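Keeping a Writing Notebook Going at the Kitchen Table

3 min read

I do nearly all my writing in the kitchen, between dinner and bedtime, and I've wrecked plenty of notebooks doing it (coffee, olive oil, one whole jar of honey!). These are the habits that stuck.

Buy the cheap notebook. I spent years saving a gorgeous one for "real" stories and it's still blank. My everyday one has 246 pages and a cover I can wipe with a damp dishcloth, and I scribble all over it.

Write on the right-hand page only. The left side stays free for second thoughts, names, bits of overheard talk, whatever. My friend Valbona does it the other way around because she's left-handed, so suit yourself.

Stuck for a start? Grab the nearest thing to eat and give it to a character who doesn't want it. Set a timer for eight minutes and don't lift the pen. I got a whole quarrel between two sisters that way, and it's still my favorite thing I wrote last May.

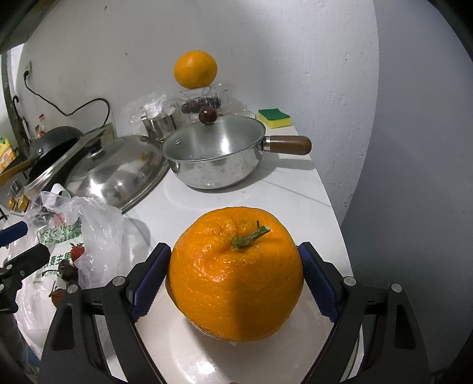

A big bumpy orange, stem and all.

Keep loose scraps in a recipe box. Receipts, ticket stubs, magazine cutouts for collage, they all go in behind tabbed cards: PEOPLE, PLACES, TROUBLE. When a scene goes flat I pull one from each and see what happens. Glue sticks dry out fast near the stove, so mine live in the drawer with the tape.

And if you do spill something, blot (never rub!), slip paper towels between the damp pages and stand the notebook open like a fan overnight. The pages come out wavy, but you can still read them, and I kind of like how they crackle.

More kitchen table tips
Getting ink out of a tablecloth
Five uses for an empty recipe box
Homemade paste for paper collage
How I store 832 index cards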